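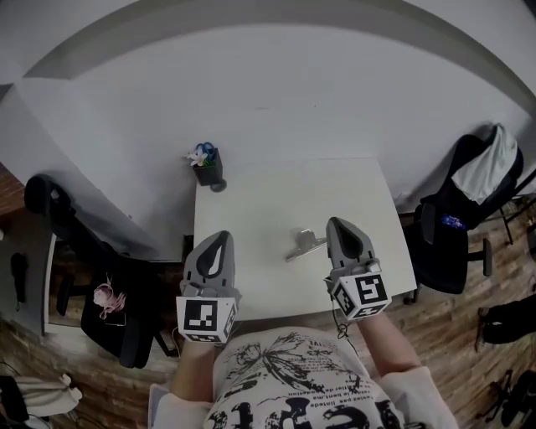 2 min read

Skodwood Publishes Setup and Care Routine for Its Clesiron Hand-Held Grippers

Skodwood has released the setup and maintenance routine it uses for Clesiron, its paired hand-held gripper station. The routine covers mounting, daily checks and jaw replacement, and is free to download from August.

Clesiron is a two-handed station. The operator sits at a table with a gripper in each hand and works on small objects such as binder clips. Each gripper carries a cube printed with square markers, which the tracking software uses to work out where the gripper is and which way it is turned.

Most faults reported by users came down to the cubes. A cube that has shifted on its mount gives a position that looks fine on screen and is wrong at the jaw tip. The routine now starts there. Operators check each cube for play, wipe the marker faces with a dry cloth and run the Fila alignment check, a short program that takes some 90 seconds per gripper.

Cables come next. They should hang in a loose loop clear of the forearm, with enough slack to reach the far side of the table. A cable that pulls tight during a reach should be re-routed before work goes on.

Jaws are inspected after every 72 hours of use. Worn jaws are changed as a pair, and the alignment check is run again afterward. The jaw screws are small and strip easily, so the routine calls for hand tools only - no powered drivers.

"We used to send a technician for a loose cube," said Hafiz Sitompul, service lead at Skodwood. "Now the operator can find it and fix it at the table, then get back to work."

The routine was tried out at Osagie, a parts handling firm that runs six of the stations. Osagie asked for larger type and a one-page version to keep beside each table, and both are in the release.

Printed copies ship with all new stations. Current users can request replacement cubes, jaws and cables through the Skodwood service desk.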